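Reading time: 4 min

Looking after the small cell: homing, fingers and the wrist camera

In October I took over the small cell from Volodymyr Boiko, who moved to the other building and left me one notebook and a key for the cabinet. The notebook is good, but it was written by a person who already knew everything, so some pages say only "as before". I am writing my own version now, while I still remember which things I didn't understand.

The cell is one arm on a bench, with a two-finger gripper and a small camera at the wrist. We call it Tokevis, after the name on the old crate. It works with soft objects, mostly toys, and that is harder than it sounds, as a soft thing changes its shape when you close on it and the motor current rises slowly instead of at once. With a wooden block you get a clear step. With plush you get a hill.

My first problem was the homing. After each power cut the gripper must find its zero again, and it did this well in the morning and badly after lunch. The log told me the closed position as an encoder value. In the morning it was 813. In the afternoon I had 1,391 for the same command, so the gripper believed it was closed when there was still a gap you could put a pencil through. I changed the speed of homing, then the current limit, then I changed both back. I lost two evenings like this.

Severyn Zhuravel came to look and asked when I had last tightened the coupling. I had not tightened it ever. There is a small set screw on the motor side, and it was loose enough to turn with my fingers. I cleaned the thread, put one drop of thread lock and left it overnight. Since then the value stays within 14 of where it should be, and I write it down each morning before I start any program.
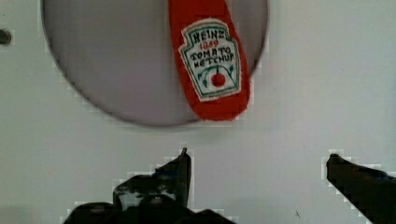

The wrist camera was the next job, and I was a little afraid of it. In Volodymyr's notes there is a procedure with a printed pattern, but I also like to check by eye with an object I know. You bring the arm over the work area, open the gripper and look whether both fingertips are in the view and whether the print on the object can be read. The plush ketchup bottle is good for this: there is the big HEINZ, which is easy, and then the small red 1869 under it, which goes soft first when the focus ring has moved. If I can read the 1869 without bringing my nose to the monitor, I leave the ring alone. The second thing I check is the fingers themselves. Ours are black, and over a pale surface they make a strong outline, so any difference from the reference picture I keep on the computer is easy to notice. When one tip has moved against the reference, I look at the finger mount before I touch any number in the software.

I had to learn this order the hard way. The first time, I corrected the offset in the software, and it was fine until somebody pushed the finger back into its place. Then everything was wrong by the same amount in the other direction.

The finger screws are the short type, and please do not use the long ones from the Ilov box. They fit, but they touch the linkage inside when the gripper is fully open, and you hear a small click. I thought for some days that the click was the gearbox.

About cables I have less to say. The camera cable runs along the forearm and should have a free loop at the wrist, enough for a full turn to each side. I replaced the hard plastic ties with hook-and-loop strips. The old ties had already made a mark in the insulation – not deep, but I put a new cable anyway and kept the old one for tests.

The cycle counter showed 2,144 when I finished all this. I wrote it on the inside of the cabinet door, with the coupling, the focus and the screws next to it, so the next person has somewhere to begin. I still have to grease the wrist joint, and I have not found which grease was used before. The notebook says "as before". I have written to Volodymyr and I will add his answer when it comes.

Contact | © Workshop notes | Back to top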